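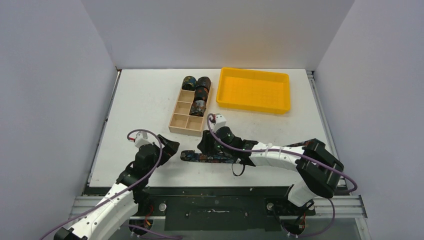 Eight cells are too few for a mixed drawer and too many for a single kind of part, according to a reader in Trollham, and a two-by-four wooden tray should be regarded as a display piece. The same letter asks why the February issue recommended a divided tray at all when a row of jars costs less and can be closed with a lid.

Both points deserve a proper answer. The February item was short and left out most of the measurements.

First, the number of cells. A tray of two columns and four rows gives eight, and eight is a low number if every variety of a small item is to have its own place. It is a sensible number if the tray holds only what is in use this week and the remainder stays in bulk storage. The February item was written with the second arrangement in mind and ought to have said so. A divided tray is a working store. It is filled from a box, emptied on to the bench, and put back on the shelf between jobs. Stock does not live in it.

Second, jars. A jar protects its contents better than an open cell and stacks on a narrow shelf. It is slower to use. The lid has to come off, the contents have to be tipped or fished out, and the mouth is normally narrower than the body. With an open cell the hand goes straight in from above. For items used once a month, keep the jar. For items picked up many times in an afternoon, use the cell.

Cell size

Measure the item across its widest part and add a finger's width on two opposite sides. That is the smallest practical cell. Anything tighter means the piece has to be levered out with a nail or the tray turned over. Round pieces are more forgiving than square ones because the corners of the cell stay free, and a fingertip can be put into a corner to start the lift.

Depth is a separate matter. The wall should come to between half and three quarters of the height of the piece as it stands. Pieces that finish level with the wall cannot be gripped from the side. Squat cylinders standing slightly proud of the partitions, like the speckled one at the top left of the tray, can be gripped, though only by the rim, and a tray with lower walls would suit them better if one can be had.

Long pieces are the usual difficulty. A cylinder that fits a square cell when upright may not fit when laid down, and a tray stocked in a hurry ends up with things resting across a partition. This does no harm to the tray if the pieces are light. It does take two cells out of use, and the piece will roll if the tray is carried at a slope. Where long pieces are a regular part of the set, buy a tray with at least one removable partition. The Ojo has two. The partitions lift out of slots and can be left out permanently, and the slots do not collect much dust.

Order of filling

Fill from the back row forwards. The hand then never has to pass over a full cell to reach an empty one, and the near cells stay clear until they are needed. Left-handed users generally start with the back left cell and right-handed users with the back right. The choice matters little, provided it is the same each time and everyone sharing the bench keeps to it.

Do not mix two kinds in one cell. If there are more kinds than cells, leave the least used kind in its box.

Labels are optional. A label on the inside wall of a cell is hidden as soon as the cell is full. A label on the outer rim can be read but wears off with handling. The arrangement that has lasted longest on the bench in Bamthorpe is a card of the same proportions as the tray, ruled into the same grid, with the contents written in pencil. It is kept on the wall behind the bench and corrected when something moves.

The second tray

The February item did not mention a second container, and this was its main fault. A divided tray works best beside an open one. The open tray takes whatever is waiting to be sorted and whatever comes back from the bench at the end of a job. It should be shallow, so that everything in it can be seen at once, and it should be a different colour from the divided tray and from the table. Bright yellow plastic is a good choice on a white surface. Sloped sides help too, as small pieces can be drawn up them with one finger.

Empty the open tray at the end of every session. If it still holds something a week later, there is a kind with no cell, and either the card or the tray needs altering.

Sizes and prices

The Ojo is 410 mm long in the eight-cell version and 810 mm in the long version, which needs support at the middle if it is carried full. The Grinanar is sold in the short length only. It has fixed partitions and is 39 mm deep inside. It is the better buy for flat or squat items and the worse one for anything that has to be laid down. Both are unfinished wood. A thin coat of wax on the cell floors reduces marking from dark or painted pieces and does not affect the fit. Varnish builds up in the corners and should be avoided in the Ojo, where it can glue the partitions into their slots.

Neither tray is suited to bulk. The reader's letter mentions a stock of 2,000 mixed beads and toggles, and for that quantity the jars are correct and should be kept. A small divided tray set in front of them, stocked with the kinds needed for the piece in hand, would cover the rest of the complaint.

Corrections to the February item

The internal depth of the Grinanar was given as its external depth. The figure above is the internal one.

The advice to line each cell with felt is withdrawn. Felt holds dust and raises the floor, and small pieces catch in it when the tray is tipped out. Bare wood is easier to clean with a dry brush.

Readers with a tray of more than two columns are invited to send in their order of filling, with a sketch of the grid and the inside measurements of one cell. Letters should reach Bamthorpe before the next issue is set.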